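Tandidel Community Help > Household recording > Rules and good practice

What counts as a valid clothes-handling episode?

Posted by gronditz_learner, January 2018

I've started recording household tasks at home for a robot learning project. I wear the head camera, do the job with my own hands, and the footage goes off to be used for training. My tasks are all clothes: hanging up, folding, putting away. I've read the Zuredden guidance sheet twice and I still can't tell what the reviewers want.

My last batch was 200 episodes and a good part of it came back marked "not to standard" with no other comment. I think it comes down to three things, but I'm guessing.

First, the start and the end. The sheet says an episode should "begin at rest". Does that mean my hands have to be out of view, or only still?

Second, mistakes. If a sleeve slips off the hanger and I put it back on, is that episode spoiled? I have been throwing those away and it takes up half my evening.

Third, the room. I work in an ordinary bedroom. Do I have to clear everything out first?

The sort of thing I mean, from the jacket part of the work: 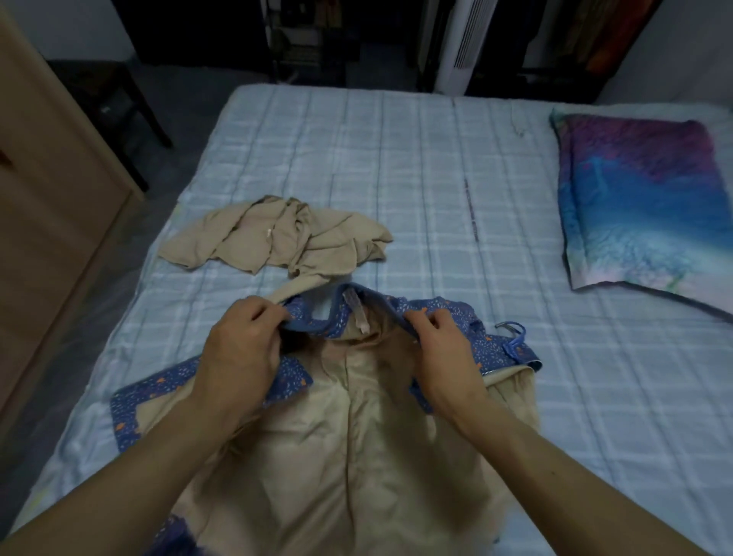
Holding the jacket open at the collar, lining side up, on the bed.

I would like to get this right before I do the next lot. The sheet seems to have been written for people in a proper lab.

sabbagh_reviews

I check recordings for a group that uses nearly the same rules as yours, so take this as how we do it and check it against your own sheet.

"At rest" for us means hands still and not touching the garment. They can be in view. We ask for a short pause before the first touch and another after the last one. The commonest fault by a long way is people reaching up to stop the camera while the job is still being finished, so the last movement is half a fold and half an arm going past the lens. Finish, let go, wait, then stop.

On mistakes, keep them. A slip that you put right in the ordinary way is useful, and we have a separate tag for it. What we reject is an episode where the person gives up, or leaves the work area, or starts the whole thing again from the beginning without stopping the recording. If you begin again, that is a new episode.

Other things that get a recording sent back here:

Hands out of view for most of the task. Tip the camera down more than feels natural.
Two tasks in one episode, for instance hanging one thing and then folding another.
The written task line does not match what was done. If it says "hang the jacket" and the garment ends up folded, it fails, however tidy the work is.
Anything personal that can be read. Post, screens, medicine boxes, photographs of people.
Talking, if the sound is being kept.

You don't need to empty the room. The robot will have to work in rooms with things in them. Move what is private and leave the rest alone, and don't shift furniture in the middle of a batch unless the sheet tells you to change the layout.

It is also worth asking for the reject codes. "Not to standard" is only the heading. There should be a code under it, and on our system the contributor can see it if the reviewer has ticked the right box. Quote the batch number when you write to them.

One more point, on hangers. Hold the garment so that the neck opening can be seen before the hanger goes in. You may be so used to doing it that you do it by feel with the cloth bunched up against your chest, and then there is very little to learn from. Working with the garment laid on a flat surface is a good habit. Go at your normal speed. People who slow right down get sent back as well, for "unnatural motion".

plainweave

Mostly agree with the above but our lot were stricter on mistakes. One slip was all right, two and you had to bin it. So do ask.

I did 800 of these last November and the thing that helped me most was keeping a notebook. Garment, task line, which hand went first, anything odd. When a batch came back I could see which ones it was likely to be.

Also wash your lens. Mine had a thumb mark on it for a week.

My other tip is to do hanging near the wardrobe if your task line ends with putting the thing away, so you aren't walking across the room with the camera swinging about. If the task ends with the garment on the hanger and nothing more, stop there. Don't put it away just to be tidy. 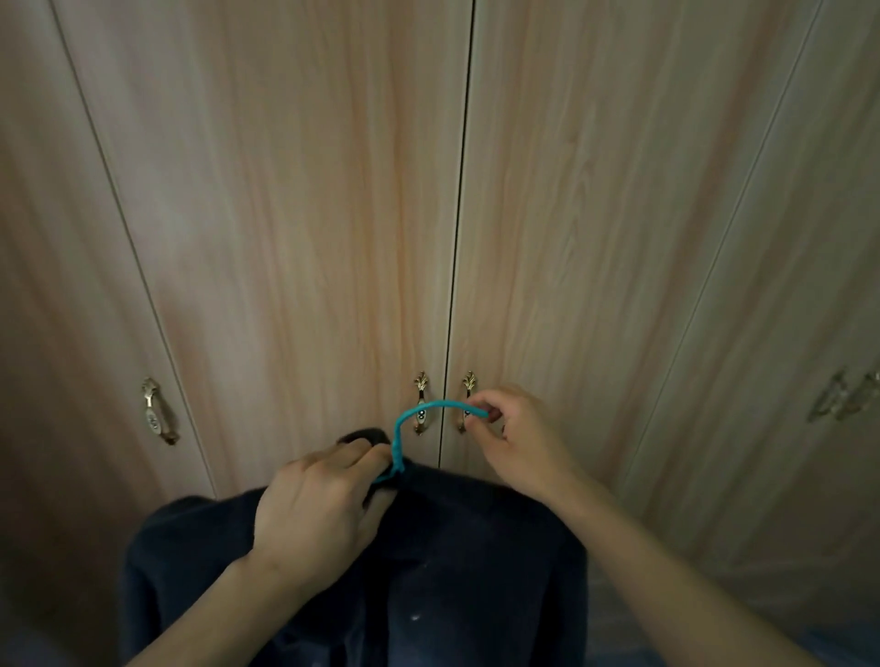
Should each garment be recorded more than once?

Most rule sheets allow a fixed number of repeats per garment, and you should start each repeat with the garment in a different position. If your sheet gives no number, ask before you start the batch.

gronditz_learner

Thank you both. I wrote in and they've sent the codes. Nearly all of mine were for stopping too early, and a few were for the task line. Episode 3607 was failed for a letter on the bedside table, which I hadn't noticed at all. The slips were fine and I needn't have deleted any of them. I'm going to redo the hanging ones first and leave the folding until I hear back.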